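Im Schlafzimmer wird zuerst abgezogen

Die Ferienwohnung in Birkach wird jeden Freitag übergeben. Die Vermieterin macht die Zimmer selbst und fängt immer im Schlafzimmer an. »Bett abziehen, Fenster auf, dann erst der Rest«, sagt sie. Für die Wäsche braucht sie zwei Maschinenladungen.

Weiß ist bei ihr das Laken, das aufs Bett kommt. Bunte Laken hatte sie früher auch, die seien nach zwei Sommern fleckig ausgeblichen. Gebügelt wird nicht. »Ein Laken darf Falten haben. Da legt sich abends sowieso jemand drauf.«

Länger hält sie sich mit den Büchern auf. Gäste lassen bis zu fünf Stück im Monat liegen, meist auf dem Bett oder darunter.
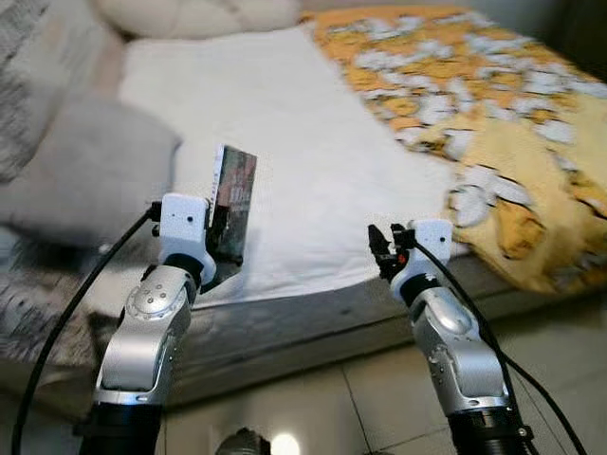
Weggeworfen wird davon keines. Was noch gut ist, kommt ins Regal im Flur, Krimis nach unten, Reiseführer nach oben. »Einmal hat eine Familie ihr Buch im Juni vergessen und im nächsten Jahr weitergelesen«, erzählt sie. Das Lesezeichen habe sie dringelassen. Gegen 15 Uhr hängt der Schlüssel wieder am Haken.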